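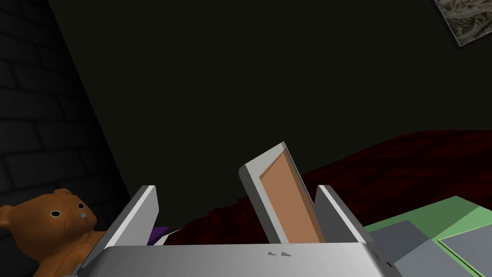 5.3 Comparing two grippers in the bedroom scene

Use this section when you have already loaded the arm and both gripper models (see 5.1) and want to find out which one suits your task. All steps are done in the Reltisgate simulator. No hardware needs to be connected.

The bedroom scene comes with a bed, a brick wall, soft toys and a set of thin flat objects. The thin board is the object used for the comparison. It is difficult to hold squarely and shows up small errors in finger angle that a block or a ball would hide.

Before you start

Check that the wrist camera is set to Fixed to gripper. If it is set to Fixed to world, the fingers will move about in the view and the recordings from the two grippers cannot be laid side by side.

Close any other scene. Reltisgate keeps physics settings from the last scene opened until you close it.

Running the comparison

1. Open Scenes > Indoor > Bedroom and wait for the lighting to finish loading.

2. In the Tool panel, choose Sostska flat finger. The fingers should appear in the wrist view, one on each side, with the body of the gripper along the bottom.

3. Set the opening to Full. The fingers of this model lean outward slightly when open. Do not correct this with the Finger trim slider.

4. Select the board in the object list and press Place at tool. The board is put between the fingers at a random tilt. It will often be nearer to one finger than the other.

Note: An off-centre board is a valid start. Press Place at tool again only if the board is touching a finger before the run begins.

5. Press Store start. This saves the tilt and position of the board so that the second gripper gets the same starts.

6. Set Closing force to 20 and Closing speed to Slow.

7. Press Close, wait for the fingers to stop, then press Lift. The arm rises straight up and holds.

8. Mark the run as Held, Slipped or Dropped. A board that turns in the grip but stays up counts as Slipped.

9. Repeat steps 4 to 8 until you have 10 runs.

10. Change the tool to Cliteo curved finger. Choose Use stored starts and repeat steps 6 to 8 for each one.

11. Press Export. The results are written to the project folder as one table, with a row for each run.

Caution: Do not change the closing force between grippers. If one gripper cannot hold the board at 20, record the result as it stands and do a separate set at a higher force.

Camera settings

The default exposure suits the lit faces of the fingers and leaves the back wall very dark. This does not affect contact or force readings. If you are also testing an object detector, turn on Even lighting in the View panel before the first run and leave it on for both grippers.

Part of the gripper body always fills the lower part of the wrist view and can hide the bottom end of a thin object. To check where the lower edge is, open the side view with F2. Do not move the wrist camera to get round this.

Soft objects

The blanket and the toys use the soft body solver, which is slower than the one used for the board. If a run stutters, go to Physics > Soft bodies and choose Freeze. Frozen objects still block the fingers but do not bend.

Caution: With soft bodies frozen, the arm will stop with a collision fault if the gripper is driven into the bed. Clear the fault, raise the arm by hand in the Jog panel, and discard the run.

Reading the results

Look at the Slipped column first. A gripper with few drops and many slips usually has enough force but poor contact along the finger. Try the padded finger option before raising the force.

If both grippers give the same result on nearly every run, the starts were too easy. Raise Tilt range in the Place panel and store a new set.

Results from a project made before the September update used the old friction table and should not be mixed with new ones. To convert the project, see 5.6.

Using the Domínguez controller

The Domínguez controller plug-in replaces the Close and Lift buttons with a single Cycle button. Steps 7 and 8 become one step, and the run is marked for you. Check the first 2 markings against the recording, as the plug-in reads a slow turn of the board as Held when Slip limit is left at its default.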